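Open Day FAQ: Visiting the Table Robotics Demo at Tulevix

Last updated 2021-08-25

We get the same questions before every open day, and a few new ones after. Most of the answers are below. If yours is missing, write to the desk at Tinmont and we'll answer it, possibly even before the open day.

What is the open day, exactly?

An afternoon when we leave the doors unlocked and let people look at the table work. Tulevix spends its time on ordinary household jobs: bowls, trays, placemats, the stuff you do while thinking about something else. You get to see how much thinking was involved. There is no stage, no music and no robot that dances. We've been asked about the dancing more than once, and the answer is still no.

How long does a visit take?

Plan on 90 minutes. That covers a short welcome, the table demonstration, a turn with the hand-held gripper and whatever time you want to spend arguing with us at the end. Groups are capped at 14. The cap is firm, and bringing a very small fifteenth person doesn't get around it.

Will I see a robot take over a kitchen?

You will see a gripper near a bowl. Adjust your hopes to that and you'll have a lovely time.

The demonstration happens at a regular wooden table, set with things you could find in most homes. The gripper is held by a person, and it carries its own camera, so visitors follow along from the gripper's point of view. It takes a minute to get used to looking at dinnerware from between two black fingers.
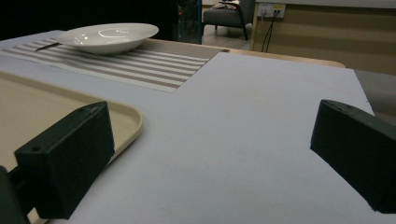 One visitor from the Dosusa group wrote afterward that she had expected something faster and ended up holding her breath over a dish. She added that her teenager, who had come under protest, asked to stay for the second round. We have put this in every grant application since.

Why is a person holding the gripper? Isn't that cheating?

It would be if we were pretending otherwise. People are very good at reaching for things, and the hand-held tool lets us record how they go about it with the same kind of fingers a robot would use. The robot part comes later and is slower. If you want to watch it, ask at the welcome and we'll tell you whether there's a session that day.

Can I try it myself?

Yes, and you should. Everyone gets a turn who wants one. Most people squeeze too hard the first time and then go much too gently the second, which is how our own staff learned too. Please take off dangling bracelets. Children are welcome to try if they can hold the tool with both hands and a grown-up stands next to them.

What happens if I drop something?

You say sorry and we say it's fine, and then we go find another one. Nothing on the table is precious. We do ask for closed shoes.

Does it ever fail during a demo?

Constantly. We used to apologize for it, then noticed that the failures got the best questions. A clean pickup gets polite nodding. A miss gets the whole group leaning in to explain what we should have done, often with hand gestures.

Why such plain objects?

Plain objects are harder than they look. A shallow bowl gives the fingers a wide, curved rim to deal with. A tray is easy to find and awkward to get hold of. A striped placemat lies flat and minds its own business, right up until you want to pick up the placemat.

We also like that visitors already have opinions about them. Few people walk in with views on factory parts, but everybody knows how a tray should be carried – and will tell you.
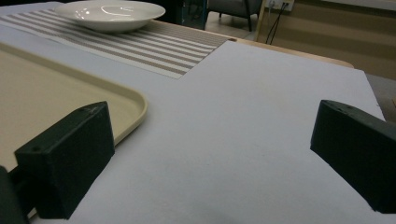

A reader who signed only as Choi asked us whether the fingers would do better with soft pads, having watched a group try to pick up a dish by its edge. Fair question. Pads help with grip and then get in the way of thin things, so the argument goes on. Come and join it.

Do I need to book, and is there a fee?

Book, yes. Fee, no. The next round is in November, and places usually go in 13 days or so, which still surprises us.

Can I take pictures?

Of the table, as many as you like. Ask before you photograph other visitors.

Is there coffee?

There is. People carry it themselves.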